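Ferstead Woodcare sells hardwax oil, soap finish and repair supplies for indoor tables, counters and shelves. These are the questions we get most often by phone and email. If yours isn't covered, the contact details are at the bottom.

## Before you buy

**What finishes do you sell?**

We sell two. Vamum is a hardwax oil for tabletops and counters. Condori is a soap finish for pale woods such as ash, maple and birch. Both come in clear and white-tinted versions.

**Which one should I choose for a dining table?**

Vamum, in most homes. It stands up to spills better and needs less upkeep. Condori gives a paler, drier look and is easy to renew, but it marks more quickly. Red wine left on a soap finish overnight will leave a stain that has to be sanded out.

**Can I put either one over varnish or polyurethane?**

No. Both need bare wood to work. If you oil over varnish, the oil sits on top and stays sticky. Strip or sand the old finish first.

**How do I tell what's on my table now?**

Put a few drops of water on a spot that doesn't show, such as the underside near the edge. If the water beads and is still beaded after 50 minutes, you probably have varnish, lacquer or polyurethane. If the wood darkens under the drops, it is oiled, waxed, soaped or bare. You can also scratch the spot lightly with a fingernail. Wax will collect under the nail.

**Does the finish work on veneer?**

Yes, with care. The finish itself is no problem, but most veneer is too thin for heavy sanding. Use fine paper by hand and stop as soon as the old finish is gone.

**Will it change the color of the wood?**

Clear Vamum darkens most woods slightly, the same way water does. The white-tinted version keeps pale wood closer to its sanded color. Clear Condori changes the color very little. We sell sample pouches of all four, and we recommend trying one on the underside first.

## Applying the finish

**How should I sand?**

Start at 100 or 120 grit, then go to 150. Always sand with the grain. Don't go finer than 180 for Vamum. The surface gets too closed and the oil won't soak in evenly. Vacuum well and wipe with a barely damp cloth.

**How much oil do I need?**

One 300 ml can is enough for a six-seat table with two thin coats. Very dry softwood can take more on the first coat.

**How do I put it on?**

1. Stir the can. Don't shake it.
2. Pour a small amount on the wood and spread it with a white pad or lint-free cloth.
3. Wait 15 minutes.
4. Wipe off everything that hasn't soaked in.
5. Let it dry overnight and repeat.

Most problems come from skipping step 4. If the surface still feels wet after you wipe, get a dry cloth and wipe again.

**What do I do with the rags?**

Oily rags can heat up and catch fire on their own. Soak them in water, lay them flat outside to dry, and then throw them out. Don't leave them balled up in a bin or a pocket.

**How soon can I use the table?**

You can set light things on it after a day. Keep water, hot dishes and tablecloths off it for 7 days. It gets to full hardness after three weeks.

**My table is made of boards in different shades. Will the finish even them out?**

It won't. Oil tends to bring out the difference between boards, especially where pale and darker strips sit side by side. The contrast usually softens over the first year as the light boards deepen a little.

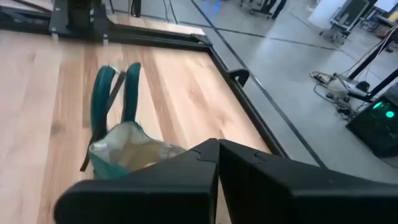
If you want a more even look, use the white-tinted Vamum for the first coat and clear for the second. Staining single boards to match their neighbors can be done, but it takes patience, and the stain rarely ages at the same speed as the wood. We don't sell stain and can't advise on particular brands.

**Can I stop halfway and finish later?**

Between coats, yes. Within a coat, no. You will see a line where the dried oil meets the fresh oil. On a long table, work down a few boards at a time for their full length and keep a wet edge.

## Everyday care

**What should I clean with?**

A damp cloth handles most things. For a greasy table, add a little mild soap to warm water, wring the cloth out hard and dry the surface afterward. Avoid scouring pads, bleach, vinegar and anything with ammonia.

**How often does it need more oil?**

A kitchen table in daily use needs a thin coat once or twice a year. A desk can go two or three years. When water stops beading and the wood looks dull and dry, it's time. You don't have to sand first unless there are marks to take out.

**How do I get rid of a white ring?**

Leave it alone for a couple of days. Many rings fade as the moisture leaves. If it's still there, rub it along the grain with a white pad and a few drops of oil, then wipe dry.

**What about black marks?**

Black marks on oak usually come from iron and water together, often a wet can or a cast iron pan. Sanding helps if the mark is shallow. Deeper ones need oxalic acid, sold in hardware stores as wood bleach. Wear gloves and eye protection and follow the label.

**A dent appeared. Can I fix it myself?**

Often. Lay a damp cotton cloth over the dent and touch it with a warm iron for a few seconds at a time. The steam swells the crushed fibers. Let the spot dry fully, sand lightly and re-oil. It won't work if the fibers are cut through.

**There's a gap between two boards in winter. Is the table broken?**

Probably not. Wood shrinks in dry air and swells in damp air, and heated rooms are dry. If the gap closes by summer, leave it. Don't fill it, or the filler will get squeezed out when the boards move back. A gap that stays open all year may be a failed glue joint and should be looked at by a repair shop.

## Food and children

**Is the finish safe for food?**

Vamum and Condori are both suitable for tables and counters once fully cured. For cutting boards we recommend Flasoveo, our plain board oil, which has no wax hardener and can be topped up as often as you like.

**Does it smell?**

Vamum has a noticeable smell for two or three days. Open the windows while you work. Condori smells faintly of soap and clears within hours.

## Orders and returns

**Where do you ship?**

Anywhere in the lower 48 states. We can't send oil by air, so Alaska and Hawaii aren't possible at the moment.

**When will my order leave?**

Orders placed before 2 p.m. go out the same working day. We don't ship on weekends.

**Can I return an opened can?**

Sorry, no. Unopened cans can come back within 30 days. You pay the return postage unless we sent the wrong item.

**How long does an open can last?**

About a year if you close it tightly and keep it from freezing. If a skin forms on top, cut it out and strain the rest. If the oil has turned thick like honey, throw it away at a paint drop-off site.

**Do you take on refinishing work?**

We don't have a workshop for customers' furniture. Sanaa Ait Brahim answers technical questions by phone on Tuesday afternoons, extension 257. Have the type of wood and the old finish ready if you know them. For anything else, use the contact form and include your order number.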